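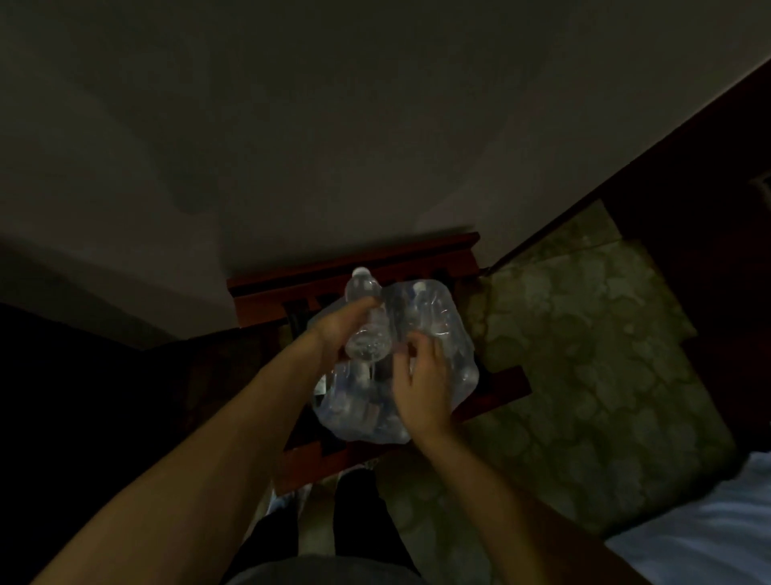 Page last changed: 27 August 2022

Section 4. Filling in the budget and supporting documents

This section covers the second half of a Diltska Student Research Grant application in the Tutuso portal. You need to have finished Section 3 (project details and supervisor nomination) before the Budget tab opens. If the tab is greyed out, go back to Project Details and look for fields marked in red.

The instructions apply to honours, masters and doctoral applicants at the Nyanda and Ondale campuses. Applicants enrolled jointly with another university should read Section 7 first.

4.1 Before you start

Have these ready:

Quotes or price lists for anything costing more than $100
Your travel dates, if you plan to travel
The cost centre code for your school
A PDF reader that can save comments

The portal logs you out after 31 minutes without a mouse click or key press. Typing in a pop-up box does not count as activity. Press Save Draft before you open a quote in another window.

4.2 Adding budget lines

1. Open the Budget tab and select Add Line.

2. Choose a category from the drop-down list. The categories are Travel, Accommodation, Consumables, Equipment Hire, Analysis Fees and Participant Costs.

3. Type a description of up to 80 characters. Use the everyday name of the item and leave out catalogue numbers. They go in the Notes box.

4. Enter the amount in whole dollars. Do not type the dollar sign or a comma. An amount of $1,596 is entered as 1596.

5. If part of the cost is being met by your school, tick Shared Cost and enter only the part you are asking the fund to pay. The full price goes in the Notes box.

6. Select Attach Quote and choose the file. Each line takes one file. If you have two quotes for the same item, join them into a single PDF.

7. Select Save Line. The running total at the top right updates when the line is saved.

Note: The most you can request in one round is $1,596. If your total goes over this, the portal still lets you save but the Submit button stays hidden. There is no warning message in the current version.

Note: Amounts are GST inclusive. Quotes that show a price before tax need to be worked out by hand and the final figure entered.

Caution: Changing the category on a saved line deletes the attached quote. Attach it again and save the line before moving on.

4.3 Travel lines

Travel lines have extra fields. Fill them in as follows.

1. Enter the departure and return dates. The return date must fall inside the grant period shown on the front page of the form.

2. Choose the mode of travel. For private car, enter the distance only and the portal works out the amount. For all other modes, enter the quoted fare.

3. Under Purpose, choose Fieldwork, Archive or Collection Visit, Laboratory Access or Conference. Conference travel is accepted only where you are presenting work from the same thesis.

4. If you chose Fieldwork, a second field asks for your fieldwork safety plan number. Plans still waiting for approval can be listed as Pending. You have until the closing date to replace this with a number.

5. Accommodation goes on a separate line under its own category, even when it was booked as a package with the fare. Ask the travel agent to split the invoice. If they cannot, put the whole package under Travel and say so in Notes.

A fare of $698 and four nights of accommodation at a total of $434 would go in as two lines, each with its own quote. Do not add a third line for meals. Meals are not funded. 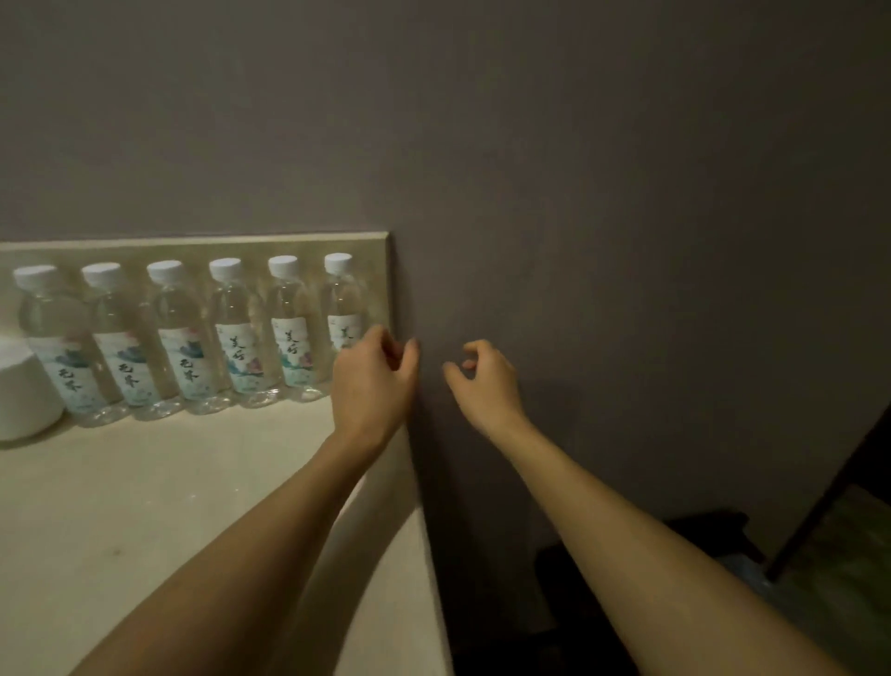 One applicant in the April round told us the step that cost her the most time was the split invoice: she had put the package on one line, left Notes blank, and had the form sent back with a week to go. She asked for the wording the assessors want to see, and the following has been accepted: "Package booking, agent unable to separate fare and accommodation." Copy it as it stands if it fits your case.

4.4 Budget justification

The justification is a single text box below the budget table. It takes up to 434 words. Text past the limit is dropped when you save, so write it in a separate document and check the length before you paste it in.

1. Group your explanation under the same category names used in the table.

2. For each line, say which part of the thesis it supports. Chapter numbers are enough if your project details already describe the chapters.

3. If you are asking for equipment hire, say whether the school owns the same equipment and when it is next free.

4. Where you have chosen the dearer of two quotes, give the reason.

Note: Formatting is lost on pasting. Bold, italics and bullet points all turn into plain text, and curly quotation marks sometimes come through as question marks. Read the box after saving.

You do not need to repeat your research question here. Assessors see the project details on the same screen.

4.5 Supervisor confirmation

1. When the budget is complete, select Send for Confirmation. Your supervisor gets an email with a link.

2. The form locks while it is with your supervisor. You can read it – and print it – but not change it.

3. If you find a mistake, select Recall. The form unlocks straight away and the supervisor's link stops working. You will need to send it again after making the change.

4. Once your supervisor has confirmed, the status at the top of the page changes from Waiting to Confirmed.

Caution: Confirmation is not submission. A confirmed form that has not been submitted by 5 pm on the closing date is treated as a draft and is not assessed.

If your supervisor is on leave, the school's graduate coordinator can confirm in their place. Change the name under Project Details, then send the form again. Allow three working days.

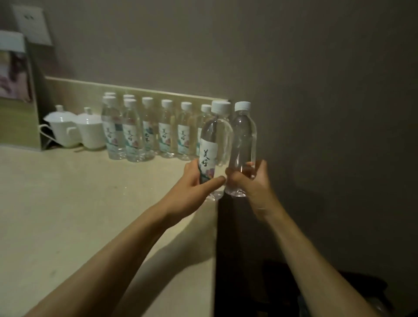 Figure 3. Two clear plastic bottles held upright at the end of a counter.

4.6 Supporting documents

Upload these under the Documents tab. File names can contain letters, numbers and hyphens. Spaces are accepted on Nyanda accounts but cause an error on Ondale accounts, so leave them out.

Academic transcript (unofficial copies are fine)
Current enrolment statement
Ethics approval letter, if your project needs one
Letter of access from any archive, landholder or outside laboratory

The size limit is 10 MB for each file. Scanned transcripts are often larger. Scan in greyscale at 200 dpi if yours will not load.

A letter of access can be an email saved as PDF, as long as the sender's address and the date are visible on the page.

4.7 Submitting

1. Open the Review tab. Any section with a problem shows an orange triangle beside it. Select the triangle to jump to the field.

2. Tick the declaration.

3. Select Submit. A receipt number appears on the screen and is sent to your student email. Write it down if the email has not arrived within the hour, and quote it when you contact the grants office.

After submission you can still replace a Pending safety plan number up to the closing date. All other changes need the form to be returned to you by the grants office.

Go to Section 5, Tracking your application and accepting an award.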